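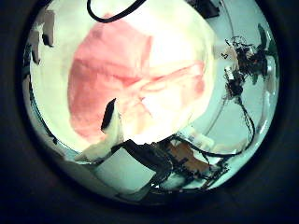 Figure 3.1 Pale item, most likely cloth, with a pinkish-red area.

Chapter 3
Sorting and Folding Soft Things

In Chapter 2 we worked with things that keep their shape: boxes, jars, books. A piece of cloth is different. It takes a new shape every time it is lifted, and the person who folds it must first find out where its edges are. In this chapter we learn to sort, open and fold fabric, and to store it so that it can be found again.

We begin with color. Pale and strongly colored fabrics are put in separate piles before any folding is done. Color is also a help for the eye, for a fold shows itself as a lighter or a darker line. Please compare the two figures of this opening with this in mind.

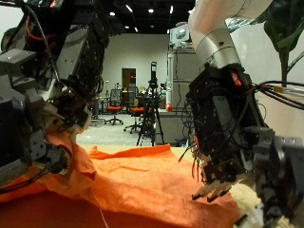

Figure 3.2 Orange cloth, wrinkled and bunched. The raised folds look lighter, the low parts more reddish.

When a cloth is bunched, do not pull it from the middle. Look for a corner, hold it lightly and open the cloth toward the free side of the table. After this, smooth it with the flat hand, from the center to the edges. Loose threads are cut and never pulled.

Perihan Yüksel, who managed the linen room of the Manness guest house, had 3000 pieces in her care. She taught her new workers only the opening of the cloth in the first week. Folding came in the second.

Before you read Section 3.1, take one kitchen towel, drop it on a table and write down which corners you can see.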